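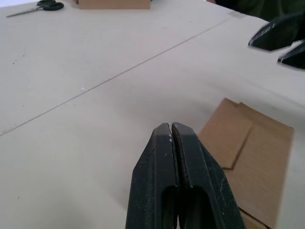

Flattened cardboard on the table.

The Long Way Back to Flernero

Blandine Joly wrote her first story about the town of Flernero when she was still working nights at a hotel desk. It ran to four pages and had no ending. A ferryman named Chukwu took a widow across a lake, she asked him a question, and he rowed on without answering.

Readers who know the novels will recognize the ferryman. He turns up in all six of them, usually in the background, and he never gets a chapter to himself. Joly's new collection, The Salt Ledger, finally gives him one. It is the longest piece in the book and the best.

The collection runs 282 pages and covers a lot of ground. Two of the stories take place before the first novel, when Skamimach was a fishing village with no wall. Another follows the mapmaker Jelent after she leaves the court, which fans have been asking about for years. A few have nothing to do with the series at all, and those are weaker. One about a talking well reads like an exercise.

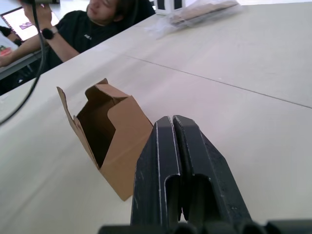 Joly writes short fiction differently from the way she writes novels. The novels are planned chapter by chapter with her editor, Josiane Maillard. The stories get started on whatever paper is handy and put away, sometimes for years. She kept the early ones in a cardboard box, a plain brown one with the top open and the flaps bent every which way, and when Maillard asked for a collection Joly went through the pages over one July and threw out more than she kept.

"I was looking for the ones I still wanted to finish," she says. "Chukwu's was in there. I had forgotten the widow's question, and I had to read my own handwriting three times to get it."

The French edition has drawings by Gaëtan Texier. The American one drops them, a pity — his map of the lake helps a good deal with the ferry story, where it matters which shore is which.

New readers can start here, though they will miss some of what passes between Jelent and her brother. Everyone else should skip the well and go straight to the lake. Joly says a seventh novel is under way, and that the ferryman is in it.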